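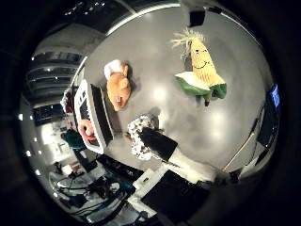 Subject: Re: wall prep, Skandik Street mural

On Thursday, Teodoro Tapia wrote:
> The north wall is 900 square feet of bare block. Do we
> need primer under the Inus paint, or can we go straight
> on with color? Also, how much should we order?

Prime it. Bare block soaks up the first coat and the color dries uneven. Use the masonry primer, 2 coats, with a night between them.

The primer covers 100 square feet per gallon on rough block, so 18 gallons for both coats. Flilletti sells it in fives; order four.

Patch the joints by the downspout first. The old mortar there comes out with a key.

I can bring the projector in November. It needs 75 feet of extension cord from the Espinoza side.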